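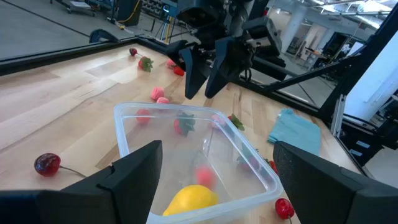 Participants wanted: fruit and vegetable snack study, Clandetgate

Sallden is looking for adults who would like to take part in a 13-week study on snacks and daily fiber. We want to learn if people who eat one portion of fruit or raw vegetables in the afternoon also choose different food for dinner. The study starts in October. 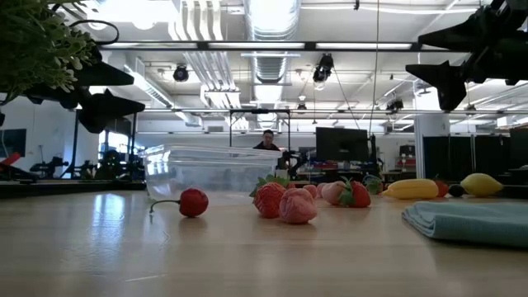 You can apply if you are between 18 and 65 years old, you live in or near Clandetgate, and you have no food allergy. Each participant will eat a 200-gram portion every day, at a time between 2 and 5 p.m. The fruit changes every week. You may get small fruits such as the strawberry and the cherry on the table in the photo, and in other weeks you will get apple slices, carrots or plums. Please tell us before the start if there is a fruit you cannot eat.

Participants come to our office in the Saarinen building three times. Each visit takes one hour and includes a short interview and a practice in estimating portions. For the practice you need only a flat surface, and a plain wooden tabletop like this one is good for it. At home you can use your kitchen table.

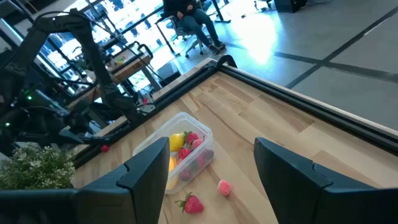
Between the visits you write down your meals in the Werano food diary, on paper or on your phone. We ask for honest notes also on the days when you forgot the snack. All participants who finish the study receive a payment of $566 and a written summary of their own diary.

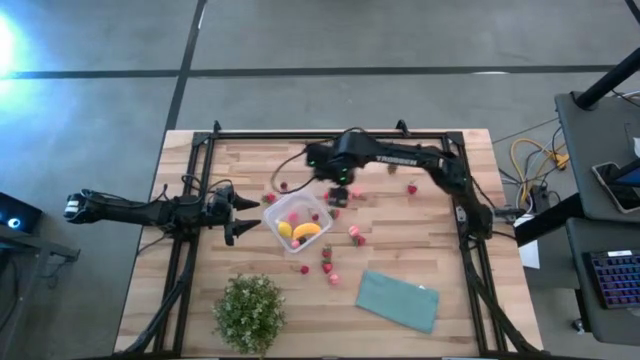 Wooden tabletop with a transparent container.

To apply, please fill in the form at the Sallden reception desk or ask for it by mail. We answer every application within two weeks. Evening visits are possible, and on Saturday we are open until noon.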